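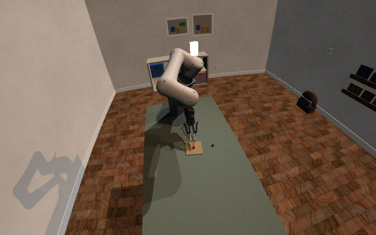 Ljubica Babić asked, after reading our last report, whether the Durus ledgers can say anything about who lent the money, or only about how much was lent. She pointed out that the original application promised both, and that the first period's work had dealt almost entirely with totals. The present report tries to answer that, and then covers transcription, spending and the plan for the period ahead.

Work completed

The Durus company sold flour, rope and canvas, and during the First World War it also acted as a subscription agent for war loans in its district. The surviving books run to 17 volumes. We have now transcribed 2000 pages, covering the day books and the first of the customer ledgers. The day books are in good order. The customer ledgers are slower going, as two clerks kept them and used different abbreviations for the same kind of entry.

On the question of lenders, the customer ledgers do give names, and in most cases an occupation. Many people bought a bond on instalments through the store and had the payments entered alongside their groceries. A buyer who fell behind on one usually fell behind on both. We had expected the loan accounts to be kept apart from trade, and they were only separated late in the war, when a new volume was opened for them.

The names can be matched with the municipal assessment rolls where these survive. Matching has started with the farm households and will move on to wage earners. Women appear as buyers in their own names more often than the printed subscription lists for the district suggest, but the lists leave out small purchases and the comparison needs care. We would ask that this point not be quoted until the matching is finished.

The Omerović papers

The Omerović family has lent us 4 boxes of correspondence. Most of it concerns the years after the war, when bondholders wanted cash and the store bought bonds from some of them below face value. The letters give prices that the ledgers record only as a lump sum at month end. One box suffered water damage in the past and its contents are being flattened and dried between blotters before anyone handles them further.

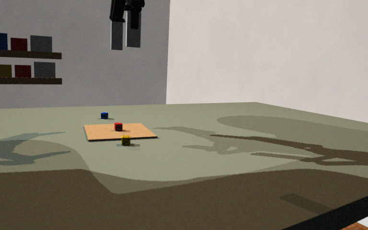 Rendered view: gripper raised above the table, fingers open.

Database and access

The Lotanari database holds the transcriptions and the name index. Each entry keeps the original spelling in one field and a standard form in another. Currency amounts are entered as written, and no conversion to present-day values is made at this stage. A search page is working for the project team and will be opened to outside readers once the index for the first customer ledger has been checked.

The checking is behind schedule. Teodora Papadopoulos compared a sample of entries with the ledger pages in April and found that interest payments had sometimes been indexed as new subscriptions. The fault lay in our own instructions, which did not say how to treat a coupon credited to a store account. The instructions have been rewritten and the affected entries are being redone. Totals given in the last report for the second loan drive are too high and should not be used.

Spending

Transcription wages are within budget. Travel came in under budget, as the municipality allowed us to copy the assessment rolls in one visit. We ask permission to move $1000 from travel to conservation supplies, to cover archival folders and blotting paper for the Omerović boxes. No other change to the approved budget is requested.
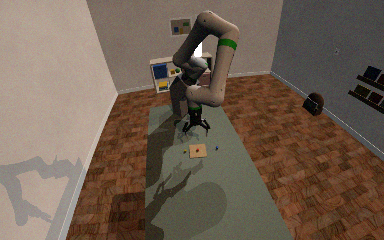

Department of History, War Finance Research Group

Next period

We will finish the second customer ledger and begin the separate loan volume. Matching to the assessment rolls will continue alongside. A short paper on instalment buying is in draft and will be sent to the Mirnunora Fund for information before it is submitted anywhere.

Two matters remain open. The first is the missing cash book for the last winter of the war, which is listed in an old inventory of the store but did not come with the rest of the volumes. The second is permission to reproduce the letters. The family has agreed to quotation but would like to see any full transcript before it goes online, and we have put that in writing.

The corrected totals for the second loan drive will be sent separately, with a note of which entries changed. Questions about the index should go to Teodora Papadopoulos.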